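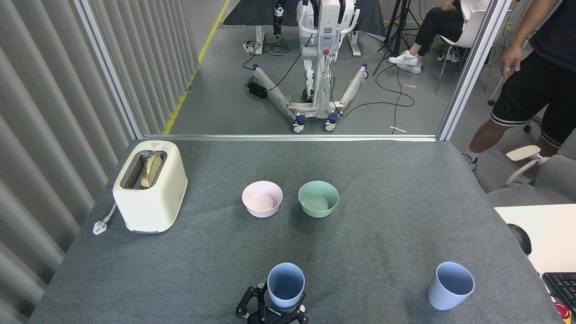 FOR IMMEDIATE RELEASE

Callmont Issues Revised Cooking Tables for Arroyo Dried Beans

Fultby, 29th April - Callmont, the packer of Arroyo dried beans and peas, has published a full revision of the cooking tables printed on its bags. The new tables replace a set that gave one soaking time and one range of simmering times for every variety. They are based on 942 cooking runs in the company's test kitchen in Fultby and on result sheets returned by 329 home cooks.

The revised tables list each variety separately. For each one they give the weight of dry beans, the weight of water, the salt level in the soaking water, the soaking time, the simmering time with the lid on, and the expected weight after draining. A separate column covers beans that have been stored for more than a year after packing.

The base quantity throughout is 200 grams of dry beans. Earlier bags used cups for some varieties and weight for others, and customer mail showed that this was a regular source of error. A cup of small navy beans and a cup of large lima beans do not weigh the same, and the water given for one was often wrong for the other.

"The old table was written for a single pot on a single stove," said Bukola Haruna, test kitchen manager at Callmont. "We had a simmering range so wide that a cook could follow it exactly and still get hard beans at one end or split ones at the other. The new ranges are narrower, and they say what kind of pot they apply to."

Test method

All kitchen runs used beans from sealed retail bags. Each sample was sorted, rinsed, weighed dry, soaked, drained, and weighed again before cooking. Fresh water was added by weight, brought to a full boil on the stove, and held there for the stated period before the heat was lowered. Doneness was judged by pressing ten beans from each pot, taken from the top, middle and bottom. A pot passed if all ten crushed evenly with no chalky center and no more than one had lost its skin.

Runs that failed were repeated with the same bag where enough beans were left. Where they were not, the run was recorded as a failure and kept in the data.

Water hardness had the largest effect of any factor tested. Black beans and chickpeas cooked in hard water took longer in every paired run, and the difference was greater in older stock. The tables now carry two simmering times for these varieties, one for soft water and one for hard. Cooks who do not know their water supply are advised to start checking at the shorter time and continue to the longer one.

Salt in the soaking water

The largest change to the instructions concerns salt. Earlier Arroyo bags told the cook to leave salt out until the beans were tender. The revised tables call for a soaking brine of 2 percent salt by weight of water, drained off and rinsed before cooking. In side-by-side pots, brined beans kept more of their skins whole and reached the pass mark no later than unsalted ones.

Acid ingredients are treated differently. Tomatoes, vinegar, wine and lemon juice should still be held back until the beans are fully cooked. Pots with tomato added at the start did not reach the pass mark within the printed time for any variety.
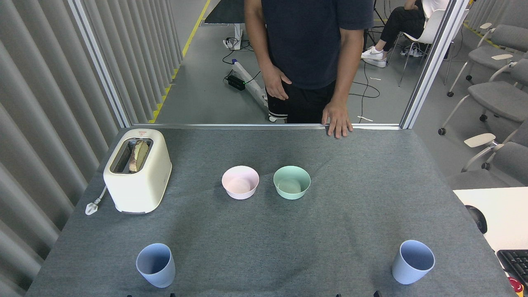

Baking soda is not included in the main tables. It shortens cooking in hard water, but the test cooks noted a soapy taste and a mushy surface when even slightly too much was used. A short note on the company's leaflet explains how to use a pinch of it for chickpeas that are going to be blended, where texture matters less.

Red kidney beans

Red kidney beans have their own panel on the bag. They must be soaked, drained, and boiled hard in fresh water for at least ten minutes before any further cooking, including in a slow cooker. A slow cooker alone may not get hot enough to break down the natural toxin in the raw bean. The wording has been moved from the back of the bag to a position directly over the cooking table, and the type size has been increased.

White kidney beans, sold by the company as cannellini, carry the same instruction.

Home results

The home trial ran in March. Cooks received unmarked bags, a draft table, and a one-page sheet asking for the pot, the heat source, the times used and the result. They were asked to use their own pots and not to buy anything for the trial.

Two changes came out of the returned sheets. Wide, shallow pans lost more water than the draft table allowed for, and the final version tells the cook to top up with boiling water whenever the beans begin to show above the surface. Several cooks also reported that they had turned the heat down before the pot reached a true boil - the draft had said "bring up to heat" - and this line has been rewritten.

Helmi Harju, who designed the result sheet, said the comments were more useful than the scores. "A pass or a fail tells us the time was right or wrong. The notes told us which sentence the cook had stopped at."

Storage of cooked beans

The leaflet also covers keeping cooked beans. They should be cooled quickly in a shallow container, refrigerated in enough cooking liquid to cover them, and used within three days. For freezing, the company recommends flat bags or small tubs with a little liquid and some space left at the top. Lima beans froze poorly in the trials and tended to break up on thawing. Chickpeas and black beans showed little change.

Availability

Bags with the new tables are being shipped now. Bags with the earlier tables remain safe to use and will stay on shelves until sold, except that stores have been sent a printed card on red kidney beans to place beside existing stock. The contents of the bags have not changed.

The Drandel range of split peas and lentils, also packed by Callmont, is not part of this revision. Split peas and lentils do not need soaking and are being tested under a separate procedure led by Bereket Gashaw.

Printed copies of the full tables, including the hard water times, can be requested by mail from the Fultby office at no charge. A large-type version is available.

Media contact: Soledad Paredes, Callmont press office, Fultby

Technical questions on the test method: Daithí Fitzgerald, Callmont test kitchen, Fultby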